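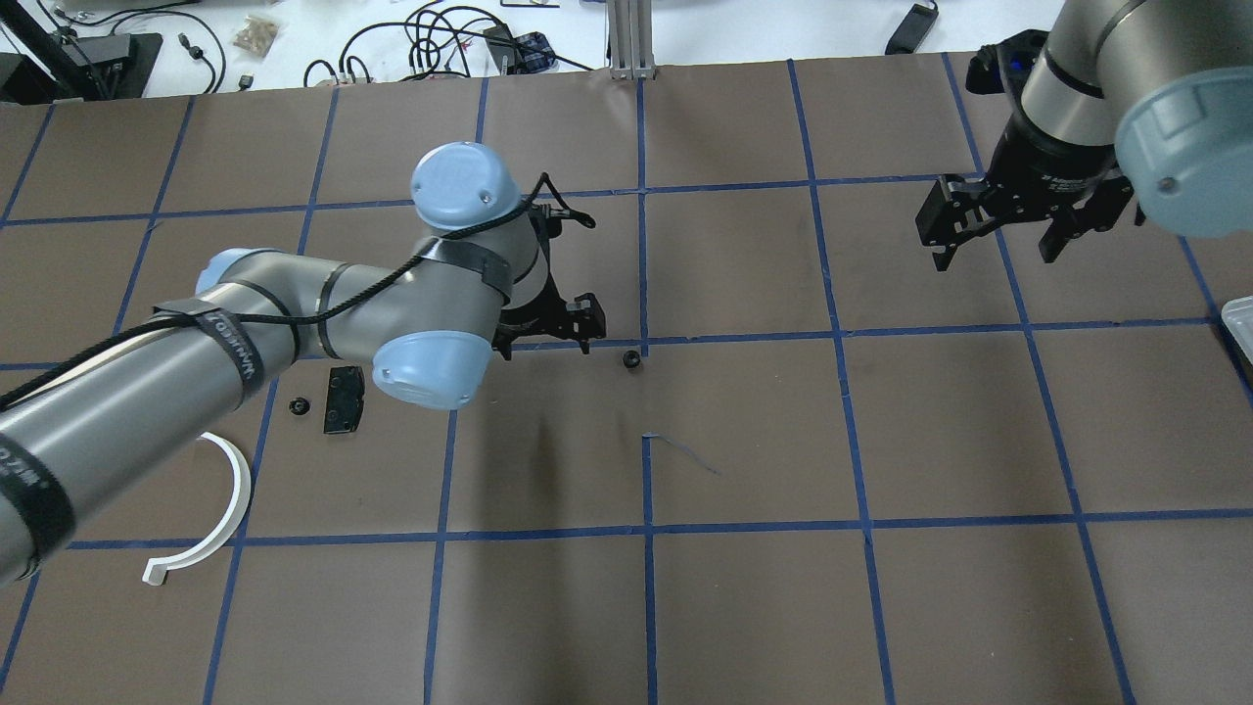

Győző Bíró wrote, on reading the first draft of this card, that a demonstration set should be judged by its worst operator, and that the draft gave a reader no means of finding out who that was. The per-operator fields described under Data Fields were added in response. The wording of the remaining sections was left largely as it stood.

Wavovus Tabletop Demonstrations

Summary

Wavovus is a collection of recorded demonstrations in which a person shows a two-armed robot how to move small parts on a table. The set contains 600 episodes. In 300 of them the operator held the arms and guided them by hand; in the rest the operator worked by remote control. It is maintained by the manipulation group at Borgate and is intended for research on imitation learning, in particular for comparing the two ways of teaching on the same tasks.

Release date: May 25, 2023
Contact: Wafula Gachanja, Borgate

Work Area

The tabletop is covered in brown paper and marked off into cells with blue painter's tape. Start and goal positions are given by cell, with the row first. The tape was laid by hand. Cells are therefore not exactly equal, and users who need metric positions should take them from the calibration files and not from the grid.

The arms carry different grippers. The tool names "left" and "right" follow the table as seen by the head camera. Episodes should not be mirrored to produce additional training data unless the difference between the grippers is handled in the model.

The paper was replaced when it tore or became badly creased. Every replacement starts a new surface identifier. Small scraps of tape and thread were not always removed between episodes, and no attempt has been made to edit them out of the video.

Tasks

place: Move a named part from its start cell to its goal cell and release it.

handover: Pick up a part with one arm, pass it to the other, and place it in the goal cell.

align: Bring a part to rest beside a flat plate without moving the plate.

clear: Move all loose parts to the far row in any order.

Operators were given the task name and the goal cell. They were not told which grasp to use. As a result the same part may be picked up in several ways, sometimes by the same operator within one session.

Collection Procedure

Hand-guided episodes were recorded with the arms in gravity compensation. The operator's hands and forearms are visible in most of these recordings. The grippers were opened and closed with a foot pedal, which introduces a short delay between the operator's intent and the recorded gripper command.

Remote episodes were recorded through the Davo interface. The operator sat at a separate desk and saw the table only through the camera feeds. Motion is slower than in the hand-guided episodes, and pauses before contact are common. These pauses have been kept. A script for trimming them is included in the tools folder, but results obtained on trimmed data should be reported as such.

A total of 6 operators took part. All of them recorded in both modes. Practice attempts were discarded and are not available on request.

Data Fields

episode_id: Unique text label.
task: One of the task names listed above.
mode: "guided" or "remote".
operator: A letter assigned at random.
operator_hours: Hours of prior practice in the given mode, as reported by the operator.
surface: Identifier of the paper covering.
joints_left, joints_right: Joint angles for each arm.
gripper_left, gripper_right: Commanded and measured opening.
outcome: "complete", "partial" or "stopped".
corrected: True if the operator released and regrasped a part, or reversed a motion, before finishing.

The corrected field is true for 213 episodes. These were retained on purpose. A policy trained only on clean motion has no record of how to recover from a poor grasp, and several users of the internal version asked that such episodes be kept together with the others.

Labels

The outcome and corrected fields were entered by the operator at the end of each episode and then checked against the video by a second person. Where the two disagreed, the second entry was used. The original entry is stored in the notes file.

Known Limitations

Lighting was not controlled. Cables on the arms shift during a session and may hide a part from the head camera for short periods. Parts that rolled off the table end the episode with the outcome "stopped". Equipment behind the table was moved between sessions, and models that rely on the background may perform poorly elsewhere.

Gripper force was not recorded. The set is not suitable for the study of contact forces.

Related Material

Calibration files and the loading code are kept in the Farouk repository under the same version number. Version numbers must match. Loading code from an earlier version will read the joint angles of the right arm in the wrong order without raising an error.

Reporting Errors

Please send the episode_id, the field in question and the value you believe to be correct to the contact named above. Corrections are listed in the change log with the next version.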